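Salt-Resist Watercolor

Salt-resist watercolor is a home craft technique in which coarse salt is sprinkled over wet paint to leave pale, star-shaped marks on paper. 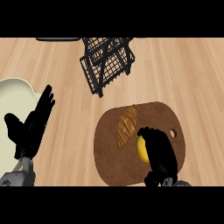 A black wire dish rack on a wood-grain surface (computer rendering).

The effect is wonderfully simple! Each grain of salt pulls in the water around it, and the pigment travels along, leaving a light spot with feathery edges. Fine table salt gives a soft, frosty speckle, while kosher or rock salt makes large blooms that can look like snowflakes, lichen or distant galaxies. No two sheets ever match, and that is a big part of the fun.

Materials
Heavy watercolor paper works best, as thin paper buckles and dries too fast. Liquid watercolors give the strongest marks, though pan paints are fine if mixed rich and dark. Deep blues and purples show the pattern most clearly; yellow barely shows it at all.

Method
The paper is taped down and brushed with a generous wash. Timing is everything from there. Salt dropped into a puddle simply melts, and salt on a nearly dry sheet just sits there, so the moment to aim for is when the shine begins to fade. The sheet is then left flat for 60 minutes or longer and the dry salt is brushed off by hand. A hair dryer tends to blow the grains around and smear the blooms.

Variations
A lively version known as the Cesham method adds lines of white school glue before the salt, giving raised, crunchy ridges that soak up color dropped on with a brush (children adore this one). Craft teacher Liudmyla Prokopenko made it a fixture of the November paper fair in Flandanville, where one year's display held 317 salted cards. The Wasutwood style uses 3 washes, each salted and dried before the next, for a layered look with amazing depth.

Uses
Finished sheets are cut up for greeting cards, gift tags, bookmarks and collage. Stray salt can draw moisture and dull the paper over time, so pieces meant for framing should be brushed off twice.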